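# The Ranura drinks shelf insert

We have been making bits and pieces for kitchens and larders from our workshop in Ninamham for a good many years now, and if there is one thing people write to us about more than any other, it is bottles. They fall over in the fridge door, they roll to the back of the cupboard, and the one you want is always behind three you don't! The Ranura is our answer, and we are rather fond of it.

It is a slotted insert in solid beech that sits on the shelf you already have. There is nothing to screw in and nothing to glue. Each slot is cut at a gentle slope so the bottles lie with their necks a little higher than their bases, and the front lip is tall enough to hold them back when somebody shuts the door in a hurry (we have teenagers too). The underside has cork pads, which keep it from creeping about on glass shelves.

The standard size is 400 mm wide, with slots 115 mm deep at the front, and it weighs about 1105 g before you put anything in it. We sand every one by hand and finish it with two coats of food-safe oil, so expect the colour to deepen over the first few months. Ours at home has gone a lovely toffee shade.

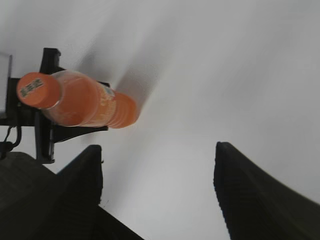 **Can I keep fizzy drinks in it lying down?**

Unopened ones are fine on their side for as long as you like. Once a bottle has been opened we would stand it up again, as even a well-tightened cap can weep a little, and sticky beech is no fun to clean.

## Looking after it

Wipe it with a damp cloth and let it dry in the air before it goes back on the shelf. Please don't put it in the dishwasher, however tempting that is after a spill, and don't leave it soaking in the sink. If the wood starts to look pale or feels rough, rub in a little oil with an old rag, leave it overnight and buff off whatever hasn't gone in. Once a year is plenty for most kitchens. We do ours in August, when the windows are open and the smell doesn't hang about.

## Choosing a finish

The Ranura comes in plain oiled beech or in Clunano, our darker stain, named after the village where we first saw the colour on an old barn door. Both cost the same. The stain can vary from one batch to the next, so if you want two inserts to sit side by side, it is best to order them together and mention it in the notes box.

## Delivery and returns

Every insert is packed in paper and card and posted from the workshop, normally within a week. You have 100 days to send it back if it doesn't suit your shelf, and we only ask that it comes home clean and in something sturdy.

*Nikolovski Kitchen Woodwork, Ninamham. Page updated December 9, 2019.*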